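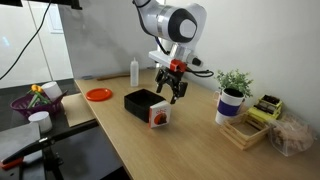 # How small importers in Prastton pay for their orders

Student project report, second-year trade finance course
Radoslava Kuruc and Gediminas Šimkus
Supervisor: Soudabeh Babaei

## What we wanted to find out

When a shop buys goods from abroad, somebody has to carry the cost between the day the order is placed and the day the goods are sold. Large companies have whole departments for this. We wanted to know how small firms do it, and we picked Prastton, where both of us grew up and where we could knock on doors!

Our question was simple: which kind of payment do small importers use, and did they choose it or just end up with it?

## How we worked

We talked to the owners or bookkeepers of 13 firms, all importing goods for resale. Eight of them also let us look through their payment records for one year, with the supplier names covered. That gave us 1,166 payments. We dropped the ones that were refunds, duplicates or bank corrections, and 1,112 were left to sort.

We put every payment into one of four groups:

- paid in advance
- paid after delivery (open account)
- letter of credit
- documentary collection

Sorting took much longer than planned. A deposit followed by a balance looks like two payments in the records, and we argued for a whole afternoon over how to treat those. In the end we kept them as two, one in advance and one after delivery. Žofie Lukáč from the year above read our sorting rules and found a gap in them (part shipments), so we went back and did that section again.

## What we found

Advance payment was the most common group in the records, which surprised us. We had expected open account to win easily, as the textbook says it usually does between partners who know each other. Several owners told us they had bought from the same supplier for years and were still paying up front. When we asked why, one said, "I never asked for anything else."

We loved that answer, and it changed our interview questions from then on. We started asking everyone whether they had ever requested different terms. Most hadn't. The few who had asked got at least part of what they wanted, usually a smaller deposit.

Letters of credit were rare. The owners who had tried one talked about fees and paperwork, and one kitchenware seller had a shipment held up over a misspelled street name on the invoice.

## Limits

Our group is small and comes from one town. The firms that opened their records were probably the tidier ones. We also have no information from the suppliers' side, and we'd really like to hear it.

## Next steps

In June we want to go back to the firms that never asked for other terms and find out if any of them have tried since we spoke. Two have already said they plan to. We're also building a one-page sheet on payment terms in plain language, and Soudabeh Babaei has offered to check it before we hand it out.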